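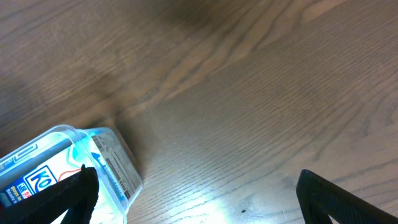

Kapitel 11: Was gehört in die Kiste?

Lehrbuch > Haushalt > Ordnung halten
Lesezeit: 2 Minuten
Zuletzt aktualisiert: April

Ich räume meine Hausapotheke immer am Tisch ein, da habe ich Platz und kann in Ruhe lesen, was auf den Packungen steht -- Salben zuerst, die verliere ich sonst ständig!
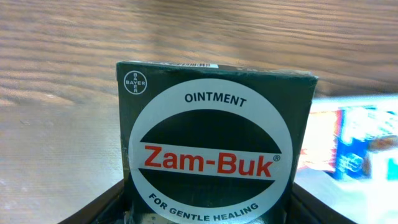 Abb. 11.1: Zam-Buk, Salbe im grünen Karton.

Meine Kollegin Stela Zamfir sortiert nach Größe, ich lieber nach Gebrauch (darüber streiten wir gern). Durchsichtige Kisten mögen wir beide, und was 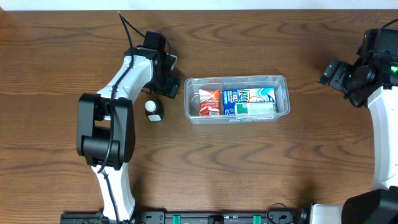 ich oft brauche, kommt bei mir nach vorn. Schmerzmittel lege ich extra, mit der Schrift nach oben.
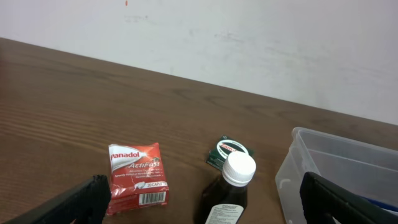 Soll ich die Tabletten aus der Schachtel nehmen?
Lass sie lieber drin, dann bleiben Verfallsdatum und Beipackzettel dabei.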